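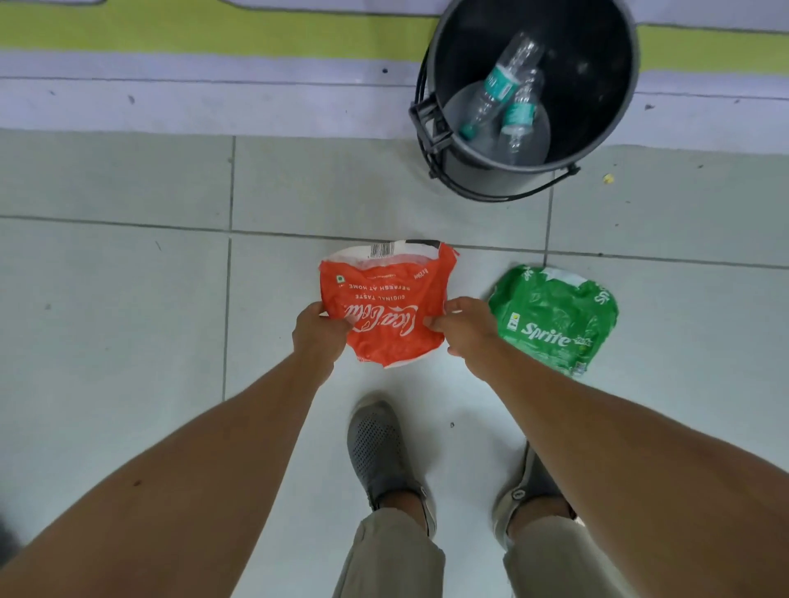
How I Fuse Plastic Wrappers Into a Pouch

November, by Kenneth Ocampo

I save wrappers all year, and when it gets cold I start fusing! Wash them, dry them flat overnight, then trim the ragged edges. Stack four between two sheets of parchment (never skip the parchment, I wrecked an iron that way) and press on low for 22 seconds. Open a window. Flip, press again, let it cool, then fold and stitch up the sides.

Comments

Dalisay: Does printed ink smear?

Kenneth: A little, so I put a clear bag on top.

Besport: Mine shrank, trying lower heat tonight.

Contact | © Dratstead Crafts | Back to top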